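Packing and returns automation: what happened to your bench staff?
Forum > Warehouse and Fulfilment > Automation
Page 1 of 1

gultora_ops
3 December 2019
We run mixed returns at Skitumside. House clearance lots, hobby goods, ornaments, optics, anything that fits in a tote. Six people on the sorting benches at present. Management has approved one arm cell for February and I have been asked to write the new job descriptions before the layout is final. Would like to hear from sites that have already done it. I am less interested in cycle times than in what people do all day afterwards.

R_Dumlao
We put a two-finger cell in at Cedeck. Bench staff went from five to three on that line, and the other two moved to inbound. The remaining work changed as follows.

1. Grading. Still done by hand. The arm picks and places, a person decides condition.
2. Exceptions. Anything the cell refuses goes down a side chute. This was planned as a part-time duty and became one full post.
3. Item records. Somebody has to enter grip points and weight limits for new item types. We did not budget for it.

Item 3 is the one to get into your job descriptions early.

xdunleavy
Disagree on 3. If the supplier is asking your people to enter grip points per item, you bought the wrong system. Ours plans from the camera on the wrist and keeps no item records at all.

R_Dumlao
What is your item range?

xdunleavy
Cartons and polybags. 553 lines.

R_Dumlao
Then we are not comparing the same job. Try it with a mixed lot. The simulated layout below is the kind of thing I mean: a rifle scope across the middle of the table, a candle in its holder, a feathery leaf, a picture frame at the corner. 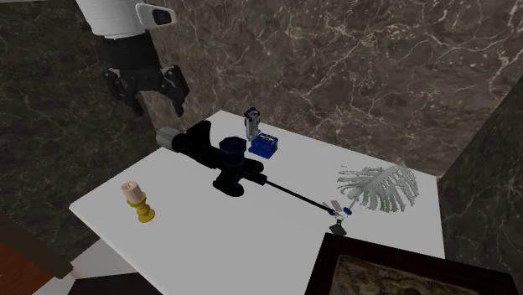
Points to settle before go-live, from our list:

1. Long items. A scope is a cylinder until you reach the turret and the mounting section. Decide who chooses the grip point, and write the name of the post down.
2. Flat and light items. The leaf would go straight to a person on our line. We stopped trying after 200 attempts on similar stock.
3. Items made of two parts. Lift a candle and you may or may not get the holder. A bench worker checks this without thinking, so it will be missing from your process notes.
4. Small attachments. Tags, clips, rings. They catch on neighbouring stock. Ours are now removed or taped at inbound, which moved work upstream to people who had not been consulted.

ingridm
Point 4 caused a grievance at our place. The inbound team was given the taping with no change to their hourly target. The target was corrected after five weeks. I would have the rates reviewed on every station that feeds the cell, as well as on the cell itself.

xdunleavy
Fair enough on the mixed stock, I withdraw the remark about the wrong system. I still think a full exceptions post is a sign that too much is being sent to the cell. Ornaments and anything with a fringe could be diverted at the first scan.

J_Ignacio
Diverted by whom? That is a sorting job. You have moved the bench worker two metres to the left and called the saving something else.

xdunleavy
By a rule on the item category. No person needed if the category is on the label.

J_Ignacio
Returns labels at Dimaculangan are wrong often enough that we gave up on that. A person looks in the tote.

gultora_ops
Same with us, clearance lots come in with one label per tote and no item categories. So a person at the front, grading kept, and an exceptions post. I make that three stations before anyone is assigned to the cell.

G_Rosenthal
Add rotation. We had one operator standing by the cell for whole shifts, mostly waiting, and two of them asked to go back to the benches. Now they swap every two hours between grading and the cell. Output did not change. Complaints about boredom did.

gultora_ops
Noted. Was the cell job on a higher grade?

G_Rosenthal
Yes at first. With rotation everybody trained gets the same grade, so settle the pay before you settle the rota.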